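Dry eye drops, clinic says 4 times a day, anyone else??

dunmore_jo
Had my check at Vestside on Friday. Told its dry eye, not the glasses. Given Caltilix drops, 4 times a day, plus warm compress. Stings like mad for a minute then fine. Is that normal? Reading at night still blurry.

petrolhead61
Stinging normal for me, first week or so. Stick with it. Are yours the preservative free ones? Makes a differnce.
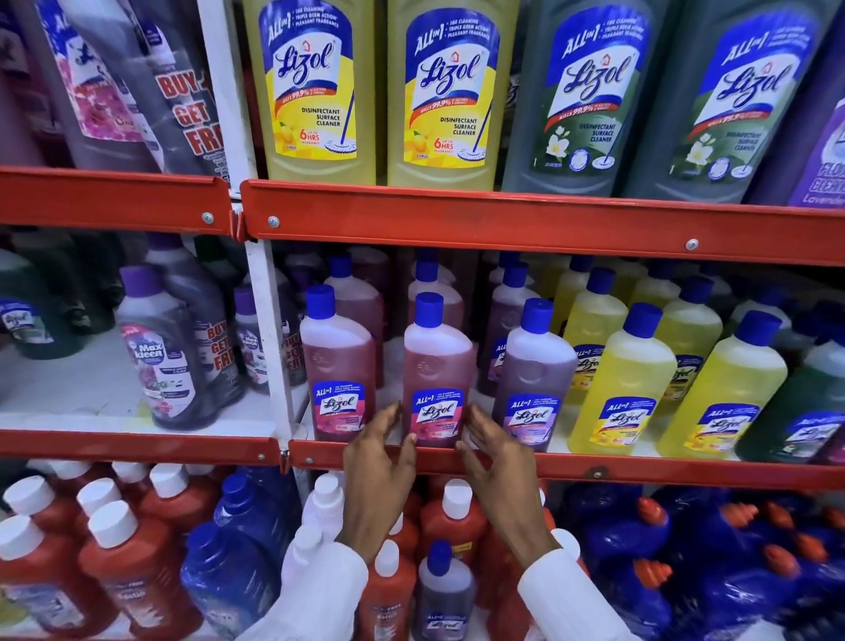
Lizol on the middle shelf

dunmore_jo
No idea, box is in the bin. Will ask.

S. Sundqvist
Disagree with petrolhead. Stinging every single time = ring them. I put up with it till January and it was the wrong drops for me. Swapped to Presuvano, no sting since. Costs more mind you.

petrolhead61
Didn't say every time, said first week. And dearer isn't better, my optician at Lindholm said try the compress properly before spending anything.
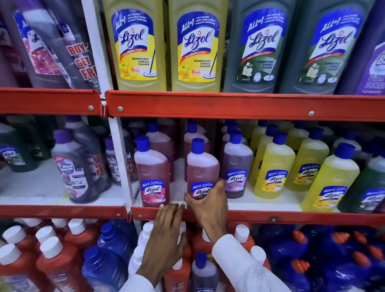 How long should I wait after drops before putting contact lenses in?
Fifteen minutes is what most opticians say, but check the leaflet, some drops can't be used with lenses at all.

S. Sundqvist
Fine but who does the compress properly. 5 minutes with a flannel, it's stone cold after one.

mridha_s
Get a microwave eye mask. Holds the heat far better. Test it on your wrist first, I overdid mine once, not fun.

dunmore_jo
Ordered one. Is night blur just the dryness then? Bit worried its cataracts, mum had them at my age.

mridha_s
Could be either, can't tell from a forum. Does it clear when you blink? Mine did, that was the dryness. If it doesnt, or you get halos round headlights, go back and ask them to look at the lens. Sandamali

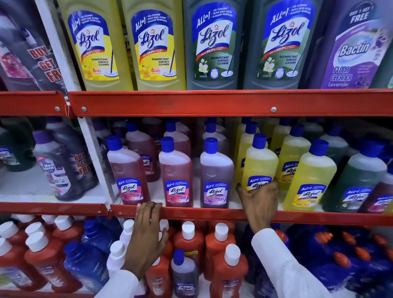

Cleaning > Floor & Surface Cleaners

dunmore_jo
Clears for a second or two then goes again. Ringing Vestside in the morning anyway, will ask about the sting as well.

petrolhead61
Good. Ask if they do the preservative free ones while your on.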